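Trillico Appliance Enamel, Satin

Trillico is a brush-on enamel for refrigerators, dishwasher fronts and metal cabinet doors. It sticks to factory finishes without a separate primer – clean, sand lightly, paint.

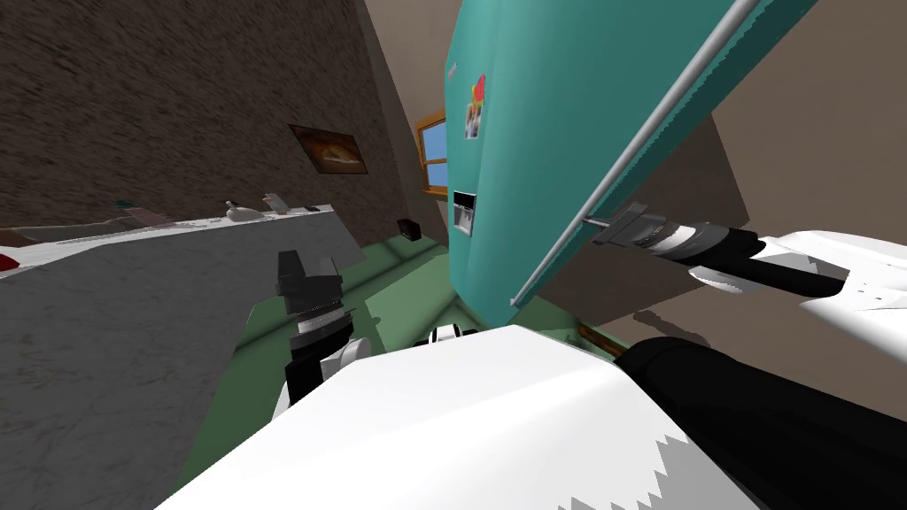
Refrigerator door in teal, with long silver handle.

One 900 ml can gives a full-size refrigerator 2 coats. Leave 5 hours between coats and keep the door shut while the paint sets. Item number 2996.

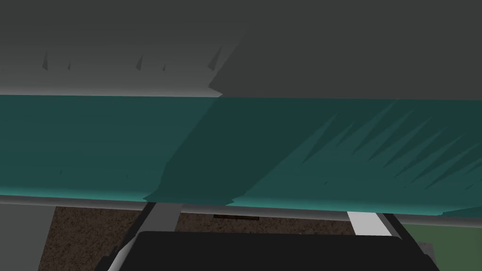
Colors are mixed to order at our Birstead shop, and mixed cans can't be returned. Matching rollers are sold under the Jirkside name.
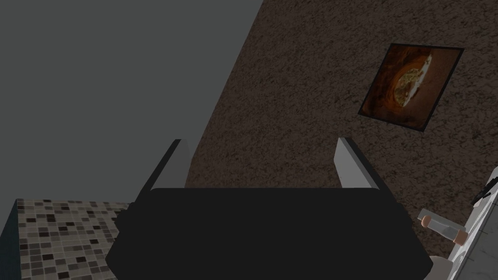

Satin hides small dents better than gloss and wipes clean with dish soap. It is made for metal only. For a big, flat stretch of plain medium gray like the one shown, use Akl wall paint instead – it costs less and covers faster. Orders placed in August ship from Birstead as usual.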